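How to score a ballgame by hand

You need a scorecard, a pencil, an eraser. Skip the pen.

Write both lineups down before first pitch. Number, name, position. Positions are numbers too – pitcher is 1, catcher is 2, center field is 8, right field is 9. Learn those first, everything else hangs off them.

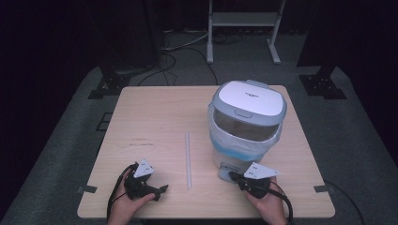

Small trash can on the table, lid on.

Groundout to short: 6-3. Fly to left: F7. Strikeout is a K, backwards if he's caught looking. Walk is BB. Circle the out number in the corner of the box so you dont lose track.

Runners – draw the line around the diamond as they move up. Fill it in when they score.

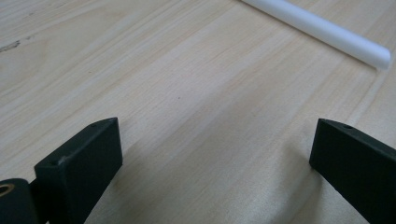

Pitching changes: heavy line between batters, new name at the bottom. Same for pinch hitters, but the line goes down the side of teh box.

End of inning, slash the corner of the last box. Then total runs, hits, errors, left on base. Every inning, not at the end. I left it all for the ninth once and was still adding at 9 the next morning.

Missed a play? Write WW, wasn't watching. Move on.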